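okay the neighborhood yard sale is in two weeks and I've been put in charge of signs, so you're all getting a thread about yard sale signs. sorry in advance (not that sorry)

---

first, some background. Kindomdale does one big sale every spring, whole streets at once, and last year I sold a grand total of 6 things. SIX. my house is on Hader Street, one turn off the main road, and people just sailed right on by with their windows down

---

pens, paper, kitchen. let's go

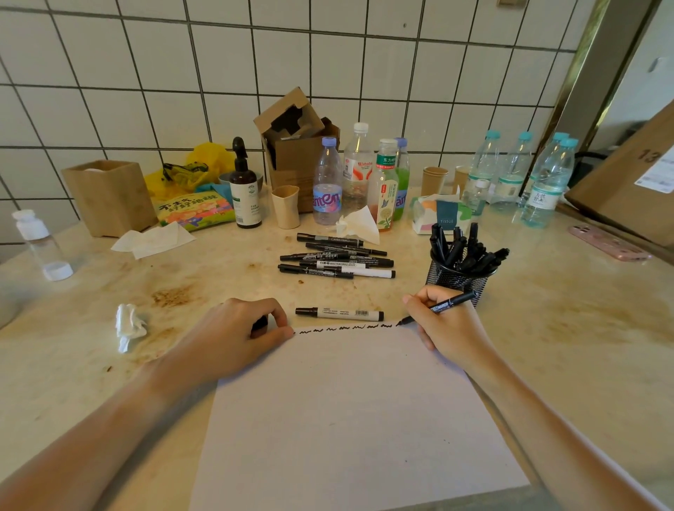
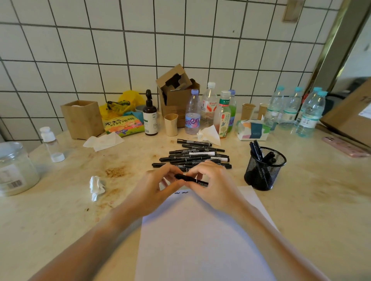

---

so my theory is that last year's signs failed before anybody even got to my driveway. they had the date, the hours, the street, a list of stuff, a smiley face, the works. you can't read all that from a moving car! Nelli Sjöberg three doors down had a cardboard box with SALE and an arrow on it and she was sold out by lunch. so this year I'm doing all my fussing on plain white paper with black marker, little squiggles along the top edge and all, and the real signs get one word and an arrow

---

rules I have made up for myself:

- one word
- one arrow, FAT
- letters as tall as my hand
- same color board at every corner so people know they're still on the trail

---

the arrow thing is harder than it sounds. you have to stand at the actual corner and think about which way the driver is coming from. last year one of mine pointed people straight into the Manninen parking lot and I only heard about it from Esko Ruotsalainen, who had spent ten minutes in there looking for lamps

---

also, wind. February took out my mailbox flag so I don't trust anything on a single stake anymore. two stakes per board, or a box with a brick in it. the box with a brick is ugly and I love it

---

pricing question, because I know some of you are good at this. I have a solid bookcase, a waffle iron I've used twice, and a bread machine that works fine but sounds like a truck. Iman Farouk says $35 for the bookcase. I was going to say 20 and let it go!! who's right

---

(my sister is already voting for 35 and she hasn't even seen the bookcase)

---

things I will not be selling this year no matter how much I'm told to: the big blue soup pot, the Kusley puzzle with the missing corner, and my dad's fishing hats. please stop texting me about the fishing hats, Macarena

---

oh and if you've got a spot on the route and want a board at your corner, tell me soon, I'm buying the poster board tomorrow morning and I would like to go to the store exactly one time

---

update: Kumudini Munasinghe has claimed the corner by the school, which was the one I was worried about. still need somebody at the bottom of the hill. I'll trade you a waffle iron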